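About Trimwood

Trimwood is a small school for people who want to look after a table. We teach serving, clearing, tray carrying and all the quiet bits of hospitality that guests hardly notice, and we love it far more than is probably sensible! Some of our learners are heading for a first job in a café or a hotel. Others help out at a day center, or look after a parent at home, or just want to stop dreading the moment when the in-laws come for dinner.

How we got going

Yamila Espinoza started Trimwood after years of running breakfast service at a hotel, where new people were handed an apron and a loaded tray on the same morning and told to get on with it. She thought there ought to be a place to drop things first. So she rented a room above a hardware store, bought a stack of trays and some secondhand tablecloths, and put up a card in the window downstairs. The first class had 9 people in it and one of them was her brother-in-law.

We moved out of that room long ago (the stairs were murder with a full tray, though Yamila still says they were the best teacher we ever had). These days we're in the old Dredholm building, on the ground floor, with a proper sink, wide doors and enough space to walk a tray from one end to the other without meeting a wall. Last year 748 people came through our courses, and we still try to learn every name by the first break.

What we teach

Everything starts with one tray and one thing on it. People expect to begin with champagne glasses, or with three plates up the arm, and we do get there – but a single bottle has plenty to say about balance. It's tall, it's narrow, and the moment you tilt the tray you feel it in your wrist. Once you can set it down gently and turn to talk to a guest while you do it, you're well on your way.

After that we add a glass, then a second glass, then a bowl of soup, and by then the room is usually pretty loud. We teach you to lay a cloth so it hangs evenly, to clear from a table where people are still talking, to pour without hovering, and to ask someone with shaky hands whether they'd like the cap loosened. That last one came from our care home learners and it's now part of every course.

We're fond of plain, cheerful equipment. A red plastic tray with a raised lip will do nearly everything a beginner needs, it wipes clean in seconds, and it shows up beautifully against an off-white cloth, so learners can see straight away where the edge is.

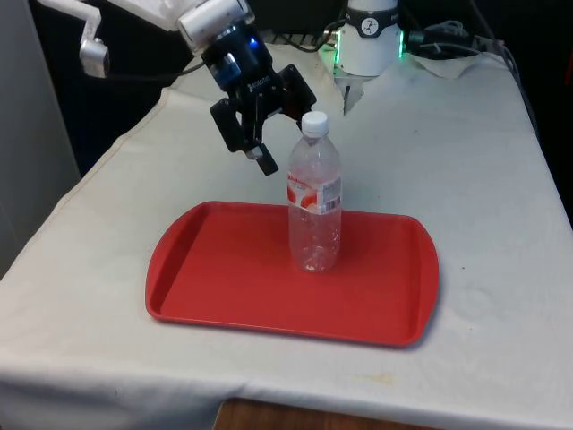 Who you'll meet

Yamila still teaches the opening session of every course and can't be talked out of it. Malcolm Bunting looks after table laying and linens. He irons like a man possessed, and he'll happily spend half an hour on the corner of a cloth if you let him, so bring a coffee.

Evie Bloxham runs our sessions for care staff and family carers. She came to us as a learner, stayed on to help with the Minora course, and now pretty much is the Minora course. It covers serving in bed, serving from a wheelchair, and choosing cups and bottles that people can manage for themselves.

Darren Cheetham answers the phone, books the room and keeps the tray cupboard in an order that only he understands. If you'd like to visit before you sign up, he's the one to ask.

Our courses

Lenz is our beginners' course. It runs over five mornings, with a maximum of 30 learners split into small groups, and you don't need any experience at all. Minora is for carers and runs in the afternoons. We also do single evenings on table laying, which fill up fast ahead of the holidays, and a big open house in May with lunch served by the current class.

Wear flat shoes and something you don't mind getting splashed. Trays, cloths and aprons are all here.

Come and see us

Visitors are always welcome during the mid-morning break, at 10:30, when the coffee goes around and somebody gets to practice on you. Call Darren first so we can set an extra place.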